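Flonolcombe laundry ends warm-water tumble cycle after shrinkage complaints

2019-01-03

The shared laundry service in Flonolcombe has withdrawn its standard warm wash and high-heat tumble cycle for knitted cotton garments and replaced it with a cooler program, following a review of complaints received over the past year. The change applies to all bagged household loads handled at the Drorkance Road building. Flat linen, towels and work clothing are not affected.

The service, which is run by the town and used mainly by tenants in buildings without their own machines, logged 392 complaints in the review period. Of these, 66 concerned garments that came back shorter or narrower than they went in. Most of the remainder dealt with missing items, late bags and billing. Shrinkage was the only category that rose compared with the year before.

Eliseo Escobedo, who manages the laundry, said the increase followed the replacement of the building's dryers in April. The older units had a worn thermostat and ran cooler than their setting. The new ones reach the set temperature and hold it.

"The program card stayed the same and the machines under it changed," Escobedo said. "We were drying knits at the temperature printed on the card for the first time in years."

Cotton knits shrink in two ways. The yarn is held under tension while the fabric is made and finished, and part of that tension is released when the fabric is wetted and agitated. This is usually called relaxation shrinkage, and most of it takes place in the first few washes. Further loss comes from tumbling, which pushes the loops of the knit closer together as water leaves the fiber. Woven cotton such as sheeting is less exposed to the second effect, as the threads cross at right angles and have less room to move.

Rib knits behave differently again. They contract across the width when relaxed and can usually be pulled back to shape by hand while damp. If they are dried fully at high heat, the contraction is harder to reverse. Garments with an elastic waist carry an added risk, as repeated heat weakens the elastic even where the cloth itself holds its size.
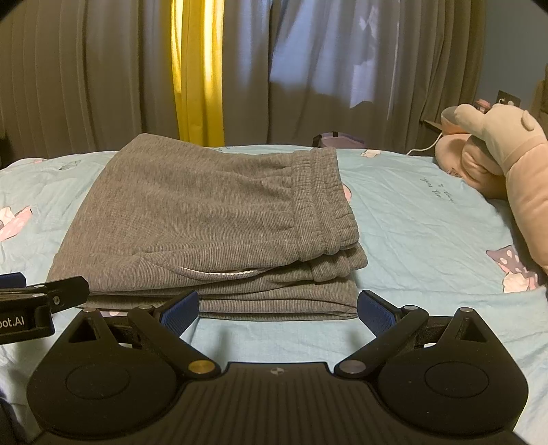 Gray knit sweatpants with a ribbed waistband, folded on a bedsheet.

The review was carried out by Lok-yiu Hsiao, a textile technician engaged by the town on a short contract. Hsiao marked measured lengths on test pieces cut from new cotton jersey, rib and fleece, and put them through the old and new programs alongside ordinary loads. The pieces were measured flat after conditioning overnight at room temperature.

On the old program, fleece pieces lost 7 percent of their length after five cycles. Jersey lost slightly less. On the replacement program the losses were smaller for all three fabrics, and the rib pieces recovered almost their full width when stretched by hand before the final drying stage. Hsiao's report notes that the test covered new fabric only and does not predict how older garments will respond.

The report also looked at load size. Overfilled drums were found to dry unevenly, with garments at the outside of the load passing the target moisture level well before those in the center. Attendants then extended the cycle to finish the center, and the outer garments were overdried. The report recommends a lower fill limit for knits and an end to manual extensions.

Both recommendations have been adopted. Under the new program, knits are washed at 30 degrees Celsius with a reduced spin speed and dried at low heat to a slightly damp state. The garments are then hung on rails in the former folding room for final drying. The cycle takes longer, and bags containing knits will be returned on the second working day instead of the first.

Customers are asked to put knitted items in the blue mesh bags supplied at the counter. Items placed in ordinary bags will be sorted by staff where possible, but the service will not accept shrinkage claims for knits that were not bagged separately. Each household can collect two mesh bags without charge. The laundry has ordered 500 for the first quarter.

Detergent is also changing. The service will move from a powder to Flendura, a liquid concentrate that dissolves fully at lower temperatures. Escobedo said the powder left visible residue on dark garments when the wash temperature was reduced during trials. Customers who have asked for unscented washing will continue to receive it, as the liquid is supplied in an unscented version.

Prices per bag stay at their present level until the end of the financial year. The town expects water heating costs to fall and labor costs to rise by a similar amount, the latter due to the added hanging stage. A revised estimate will be prepared once the program has run for a full quarter.

Claims already lodged for shrunken garments will be settled under the old terms, which allow a refund of the wash charge and a payment based on the age of the garment. Receipts are useful but not required. Claimants should bring the garment itself to the counter - photographs alone are not accepted - so that the inside leg, chest or sleeve can be measured against the size label.

The report includes a short section on care at home. It advises turning knits inside out before washing, closing zippers, and tying drawstrings in a loose bow so that they do not pull out of the casing. Damp garments should be laid flat and eased back to their original dimensions, then left to dry away from direct heat. Heavy knits should be stored folded, as hanging them for long periods can lengthen the shoulders or the rise.

The report also advises reading the care label for the drying symbol as well as the wash temperature. A square containing a circle refers to tumble drying, with one dot for low heat and two for normal heat. The same symbol crossed out means the garment should not be tumbled at all. Items with that symbol will now be air dried throughout, at no extra charge, if they are bagged separately and the counter is told on drop-off.

Copies of the report are available at the laundry counter and at the town library on Oral Street. Counter hours are unchanged.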